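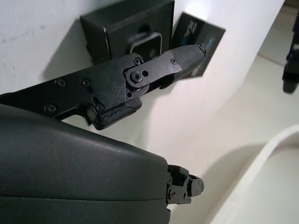 Every October my sister-in-law Elisa forwards me an article saying the household robot is nearly with us, and every October I still do my own bins. I have nothing against the idea. I'd pay a fair bit never to sort another drawer. But look at what the work comes down to close up: a fingertip that narrows to a blunt point, a black card leaning by a white wall, and barely any space between the two. Picking a thin thing off a flat surface is a job I do with a fingernail while thinking about lunch. It's also most of tidying, when you think about post, receipts, coasters, lids and the one sock that has gone flat behind the radiator.

I worked for six years in the packing room at Skulwood, so I come to this from the shop-floor side. Graziella Gentile ran the line and kept her figures on a clipboard. My best shift was 1,439 small cartons, labelled and stacked. Viola Sartori beat that often and talked the whole time. We weren't gifted. We had two hands that knew what the other was up to – one steadies the box, the other turns it, finds the flap, smooths the label down – and we never had to plan it.

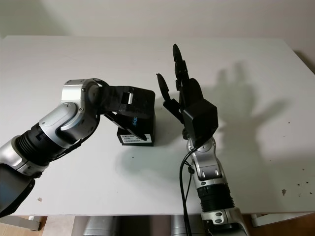 That second hand is where I start to doubt the sales talk. Holding a box is fine. I'm quite prepared to believe machines can hold boxes all day. Opening one that has been glued a bit too well, without crushing the corner, is a different job, and so is noticing that the label has gone on crooked and deciding whether it matters. Graziella would send back a crooked one. The customer wouldn't have cared, but she would.

Ginevra Sorrentino thinks I'm being unfair. She says a warehouse needn't work the way we did, and that a slow machine at three in the morning still beats an empty bench. Fair point, for a warehouse. My kitchen isn't one. I made a list last winter of everything I touched between breakfast and leaving the house, and stopped at 205 because I was late.

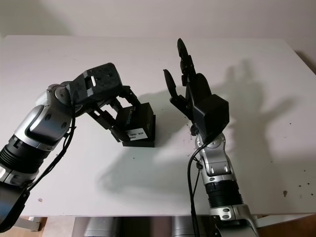 *One small box, two arms, plenty of table.*

So my answer to Elisa is the same as last year. Give me something that can clear up after a Tuesday-night sort of supper, with the sauce gone cold and a fork under the napkin, and I'll eat my words. It would have to cope with the cat as well. Until then I'll keep the money and put it towards a new dishwasher – the old one has started leaving grit in the cups.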